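Can a machine do the boring jobs yet? (sorting, packing, dishes)

Varnumberg Makers Board > General talk > Automation

pvitola
6 September 2022

Hello all. I am Piret Vītola, I run a small parts shop in Varnumberg. We sell buttons, hinges, small springs and such things. Every order is packed by hand into cardboard trays with dividers, and it takes most of my afternoon. My question is simple: is there today a robot arm which can do this work, or must I wait still many years?
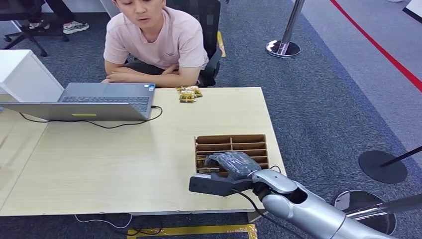

The trays I use have small compartments in rows, and one order can fill the whole tray or only a corner of it. The price of an arm is one question. The bigger question for me is if it can put a spring into the right compartment without bending the divider. I have 290 different articles on the shelf and many of them look almost the same.

Luangrath
If the parts come always in the same place and the same way up, yes, this was solved long ago. If they are in a heap in a box, then it is much harder. Springs are the worst, they hook into each other. I worked five years next to a packing line and the springs were always given to people.

wuleron_fan
I disagree a little. Heap picking is much better now than it was. A shop near me has an arm with suction and a camera, and it takes boxed goods from a bin all day. Okay, boxed goods are easy to hold. But I would not say "people only" any more.

Luangrath
Suction on a spring? Please try it and tell us :)

wuleron_fan
No, for springs you need fingers, I agree. I was speaking about heap picking in general.

kuditside
We tested a two-finger arm in our workshop in January. The job was to put plastic caps in a divided tray. On a good day 80 caps went in before somebody had to help. When it failed, it was mostly because the finger came down on top of the cardboard wall. After that the wall leans, and then the next compartment is also wrong. We changed to a plastic tray and this problem was smaller.

pvitola
Thank you kuditside, this is very useful. The cardboard is for my customers, they get the tray with the order. But maybe I could fill a plastic one first and then turn it over into the cardboard? Or is this foolish?

kuditside
Not foolish, but turning over is a second job, and you will do that one by hand.

marten541
I will say the unpopular thing. For one small shop it makes no sense. You pay for the arm, then you pay with your evenings, because you must teach it each new article. Hire a student for the afternoons. A student can also answer the phone.

wuleron_fan
Students leave in the summer. And she asked what is possible, not what is cheapest.

marten541
She asked if she must wait. My answer is wait.

Luangrath
At home it is the same story. My sister asked me when she can buy a machine to empty the dishwasher. Plates maybe, but the cutlery basket, the wet lids, the thin glasses... I told her to keep her husband.

pvitola
Haha. I think I will start with only the five articles that sell most, and ask two suppliers if they let me see a test with my own parts and my own trays. If the divider bends I will go home. kuditside, may I write you a private message about your fingers, were they rubber or hard plastic?

kuditside
Hard plastic with a rubber pad glued on. The pad came off often. Write to me, I will look for the name of the glue.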